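Drarnomton College Robotics Club
Progress report to the Painemal Fund, second period
Prepared by Jocelyn Manalastas, club lead

Summary

The grant pays for one year of an after-hours robotics club for students aged sixteen to nineteen. We are now past the halfway point. The club has met every week of term from four until six, apart from one week lost to mock exams. Work on the main project, a fruit and vegetable sorting task for the Skevis schools challenge, is slightly behind the plan we sent you in September. Spending is within budget.

Attendance

Students signed up in two groups, beginners and returners. The beginners have settled on the software side more quickly than we expected. The returners have mostly worked on the arm. We lost a few people after the first half term, when the timetable for the music block changed, and have not yet filled those places. We will advertise again at the open evening.

What has been done

The students have written a program which moves the arm to a set point above the table, lowers the gripper, closes it, lifts and moves to a drop position. This works reliably with foam blocks. The first version used positions typed in by hand. The current version takes positions from a camera and is less reliable — the main trouble is the height, which is guessed from the size of the object.

Hanane Salem has run four sessions on calibration and one on safe working. Every student who uses the arm has now signed the safety sheet, and the speed limit stays on during all club time.

The labelled picture set stands at 1000 images. The target for the end of the year was 2000. Labelling is slow and the students find it dull, so we now do it in the first twenty minutes of each meeting and then stop.

Spending

The largest item this period was a replacement set of gripper fingers. Smaller amounts went on cables, table clamps and produce. We spent £115 on produce, which is more than planned. Soft fruit does not last from one week to the next and we had not allowed for that. We would like to move a small sum from the printing line to cover the rest of the year, and ask for your agreement to this.

Current work

We have moved from foam blocks to real produce. Apples and peppers were chosen first as they differ in shape and colour and are cheap all year. The students are working on the approach from above, with the items set well apart on the white table. Some of the fruit is whole and some has part of the skin missing, which gives the colour detection more to cope with.
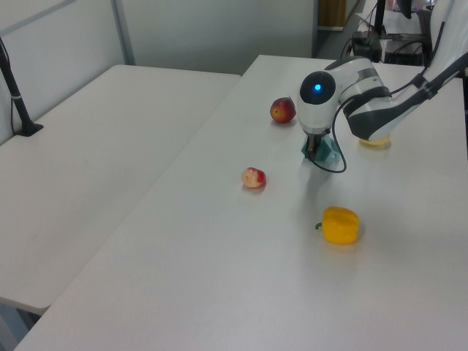 Octavio Ibarra would like the group to spend longer on the pepper before adding anything new. In his view the apples are forgiving, since a grip that is slightly off centre will still hold, and a pepper lying on its side will show up every mistake in the angle of the wrist. He also asked that the students write down failed grips as carefully as good ones, with the position and the gripper width, so that there is something to look back at when the settings change.

We have agreed to this and the log sheet has been altered. Onions, which were next on the list, will wait.

Problems and risks

The camera has to be calibrated again whenever the tables are moved, and the room is used by other classes in the daytime. Kusum Awasthi has marked the table positions on the floor with tape. This has cut the setting-up time but not removed it. If the picture set does not grow faster we may enter the challenge with fewer types of produce than we first proposed.

Next period

Finish the grip tests on peppers and enter the results in the log.
Bring the picture set up to the target, or agree a lower one with you.
Hold a practice run under challenge rules, with the beginners acting as judges.
Send the challenge entry form and the safety paperwork to Skevis.

The full spending sheet and attendance register are attached separately.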